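Notes - snack table talk, Halliday community room
(print BIG this time, couldn't read the last lot)

Start on time even if people still parking. Say hi, say name, say Khadija Hajji is doing the second half on school lunches so hold the lunchbox questions for her.

Thank Karim Soliman for the key and the urn.

**Opener**

Ask - who here has a fruit bowl? Hands up. Who's thrown out something from it this week? Leave hands up. Wait for the laugh. Own up to the lemon from September. Green fur. Was behind the toaster.

Point of tonight: setting out food at home or at the hall so people can see it and it gets eaten. Cheap. No fancy gear. 16 minutes, then Khadija.

**1. Divided tray for the packet stuff**

- muesli bars, little biscuits, lollies, whatever comes in a wrapper
- one row, standing or lying, doesnt matter, as long as you can see each one
- do NOT tip them in a bowl. Bowl = the good ones go first and the bottom layer sits there till Easter
- tray at the back of the table. Kids reach over for it, fine, they pass the fruit on the way
- story: Drandholm hall morning tea, everything in one big tub, two people with a nut allergy digging through it reading labels. Never again. Keep short!!

If someone asks where to get one - cutlery tray from the op shop works. Wash it first. Mine was two dollars.

**2. Basket for fruit and veg**

Plastic basket over a bowl, every time. Air gets in the sides if it's the slotted kind, and you can rinse the whole thing in the sink.

- heavy things in first. Cabbage or lettuce in the middle, holds the rest up
- citrus to the back corner, it can wait
- banana at the front or it'll be forgotten
- grapes off to one side in a bunch, not under anything

Slow down here. Last time at Rultemska I rattled through this in one breath and the lady in the second row asked me to go back and do it all again.
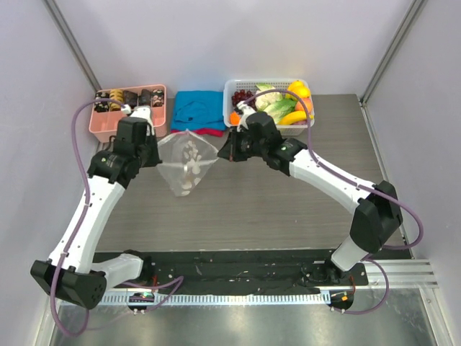 Grapes again - people always ask. Dry when they go in. If you've washed them, tea towel first, give them a proper pat. Wet grapes go soft at the stem end and then the whole bunch smells like a pub.

Banana argument will come up. Yes they ripen the others. No I don't care for a table that's out for one afternoon. At home, overnight, move it. Don't get stuck on this, lost five minutes to it at the library.

Veg in with the fruit - yes you can. Somebody will say it looks odd. Looks like a shop, people like shops. And the cabbage goes home and becomes dinner.

**3. Clear bags for loose bits**

- chips, crackers, dried coconut, sliced anything
- clear, so no one has to open it to find out
- only a handful or so per bag. Big bag goes stale, small bag gets finished
- squeeze air out, fold over, peg. Hold up the peg!! (peg is in coat pocket)
- write the date on before you fill it, the pen skids once it's got crumbs in it

Line to use if it's going well: "if you have to squeeze it to know what it is, it's in the wrong bag." If it's going badly skip.

**4. Cloths**

Two folded ones on the table from the start, stacked. One for hands, one for spills. Different colours so they don't get swapped - I do a blue-ish one and a red one. Folded flat, between the tray and the fruit, where you can grab it without leaning over food.

Not paper towel. Blows about near the door and the roll always ends up under someones chair.

Swap them if they get soggy. Spares in the green bag.

**5. Leave a gap**

Forgot this one at Flisden and had to yell it out at the end.

- the middle front of the table stays clear while you're setting up. Somewhere to put down whatever is in your hand
- tray back left, fruit back right, cloths between, bags come through the middle
- if you're left handed flip it, no law

Costs: did the whole table for up to 100 people at the winter thing, refilled from boxes underneath. You don't put it all out at once. A part full basket that gets topped up looks better than a mountain at ten and a sad orange at noon. SAY THIS, it's the bit people write down.

**If time**

- lemons: cut one, nobody takes a whole lemon home unless you tell them to. Tell them to
- stickers off the fruit before it goes out
- packets with a hole in the corner, bin, don't be a hero

**Hand over to Khadija**

Tell them tea's on at the break, milk in the little fridge not the big one. Sign-up sheet for the next session is on the chair by the door, pen on a string. Ask for a couple of people to help stack the chiars after.

Take peg out of coat pocket BEFORE sitting down.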